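4 Rules for Building and Checking Tabletop Scenes

The rules in this section were written after the first round of scene building at Nosberg, when two builders working from the same task list produced sets that could not be compared with each other. Gopinath Mudaliar drafted the first version in May and the Bodin group amended it during the trial period. They are numbered so that a reviewer can cite them in a rejection note. A scene that breaks a rule marked "must" is returned to its builder. A scene that breaks a rule marked "should" may be accepted if the builder has written one line saying why.

Of the 583 scenes submitted under the rules, 69 were returned at least once. The reasons are discussed in Section 4.4. Scenes that were never submitted, or that were withdrawn by their builders before review, are not included in either figure.

4.1 Placement of the robot

The arm must be fixed to a modelled support. In the early scenes several arms had been anchored directly to the world origin, with the base sunk into a worktop or hanging beside it. This made no difference to the joint solver, but it meant that the rendered view showed an arrangement that could not be built, and any later attempt to repeat the task on hardware had to begin by guessing the mounting height. A plain pedestal is enough. It must have a collision shape, and that shape must be the same size as the visible one.

The support must not pass through the furniture. Where the pedestal stands close to a table, the builder checks the clearance on every side, including under the table top, as curved or splayed legs often reach further out than the top suggests.

The base should be placed so that the whole of the intended work area can be reached without any joint coming within its soft limit. We considered setting a minimum distance between the base and the nearest object and decided against it. The useful distance depends on the gripper and on the height of the support, and a single figure would have been wrong for half the scenes.

4.2 Placement of objects

Every object must have a stated role. We use three: target, receiver and distractor. A target is to be moved, a receiver is where it goes, and a distractor is anything else on the work surface that the arm must leave alone. Furniture and room fittings have no role and are listed separately as background. An object may be a target in one task and a distractor in another, but the role must be fixed before an episode starts.

Distractors should be of the kind a person might find on a household table, and they should differ in size. The first builders tended to choose objects of similar height, which made the segmentation results look better than they were. Mixed sets with one bulky item, one or two of middling size and something flat give a fairer test. The bulky item is the one that causes trouble, as it can hide the target from one camera while leaving it in full view of another.

Odd combinations are allowed. Apolline Carré argued during the review that a tyre has no business on a dining table and that scenes of this sort should be refused. The group took the opposite view, on the grounds that a policy which depends on objects being in likely company will fail in any real home. Her objection is recorded in the log, and the rule now says that an object may be unlikely but must not be physically impossible for its surface to carry.

At the start of an episode all objects must be at rest. The builder runs the physics for 40 steps with the arm locked and then compares positions. Any object that has moved further than the tolerance in the scene file is put back and its contact shape is examined. This settling check is separate from the question of what happens once the arm is in motion, when a target may of course be clear of the surface.

Figure 3 is taken from the accepted set and is used in training new reviewers. The arm stands on a dark pedestal beside the table, and the target is a small wooden mantel clock, shown at the gripper just above the table top. A bulky black object stands behind it, and the keys and the bowl are the smaller items on the table. Reviewers are asked to write down which rules they would check first and then compare their answers with the reviewer sheet.
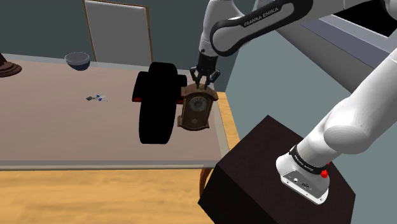 Figure 3. Tabletop scene with a Franka Emika arm and a mantel clock at the gripper (simulated).

4.3 Contact and grasp checks

Most disputes between builders and reviewers concern contact. A rendered view is poor evidence of it. From a single camera, a gripper that is holding an object and a gripper that is barely touching it can look the same, and so can an object that is lifted slightly and one that rests on the surface with a faint shadow. For this reason no reviewer may pass or fail a grasp from the picture alone. The following must be read from the state log.

(a) Contact must be reported on both fingers for the whole of the holding phase. Contact on one finger is recorded as a touch and does not count as a grasp.

(b) The height of the target is measured from its lowest point and not from its centre. Tall, narrow objects tilt when lifted, and the centre may rise while one edge is still on the table.

(c) The target must not overlap the fingers by more than the depth allowed in the scene file. Arched or scalloped tops need special care here. A simplified hull drawn over such a shape fills in the hollows, and the fingers then close on air while the solver reports firm contact.

(d) A target with a glazed or open front must have a collision shape that closes the opening, unless reaching into it is part of the task. Without this, a finger can enter the case and lift it from the inside.

(e) No receiver or distractor may be moved by more than the tolerance during the approach. If one is moved, the episode is kept but marked as disturbed. It must not be deleted. Builders at Erkham had been removing such episodes by hand, which left their set with almost no failures in it.

Sirkka Kemppainen proposed that a still from each grasp should be stored with the log extract printed beside it. This has been adopted. It costs little and has shortened the arguments, as both parties are now looking at the same moment.

4.4 Reasons for return

Of the 69 scenes returned, 27 failed on the collision shape of a target, nearly always under rule (c) or rule (d). The reviewers had expected placement of the robot to be the main fault, and the training material had been written with that in mind. It has since been changed to give contact shapes the larger share.

The remaining returns were spread over several rules. Missing roles were common in the early weeks and then became rare once the scene editor refused to save a file without them. Unsettled objects continued to appear throughout. In most of these cases the builder had run the settling check, then changed the friction of the table surface to improve its look under a shared material setting, and had not run the check again. The editor now clears the check mark whenever a material is edited.

Reviewers did not always agree with each other. Ginette Gautier and Mi-kyung Myung each reviewed a shared batch without seeing the other's notes, and their differences fell mainly on the "should" rules, above all the one on distractor size. We have left that rule as it stands. Tightening it would have meant giving measurements, and the builders at Stakesum had already shown that measurements invite sets in which every object sits just inside the limit.

4.5 Labelling and reuse

Each rendered figure in a report must be marked as simulated in its caption. The wording in the body text is not enough, as figures are copied without it. The rule applies even where the rendering is plain and a reader would be unlikely to mistake it for a photograph.

Where the model of a commercial arm is used, its markings should be left as supplied with the model. Removing them makes it harder for others to tell which version of the geometry was used. The name and version of the model must also be given in the scene file, together with any change made to the gripper. Two scenes in the set used longer fingers than standard - both were accepted, and both carried a note to that effect.

A scene that is changed after acceptance gets a new number, however small the change. This was unpopular with builders, who had to renumber files for the sake of a lamp moved out of view, but it has prevented results from two different layouts being reported under one name. Old numbers are kept in the index and point to the new file. Episodes recorded before the change stay with the old number and must not be merged with later ones.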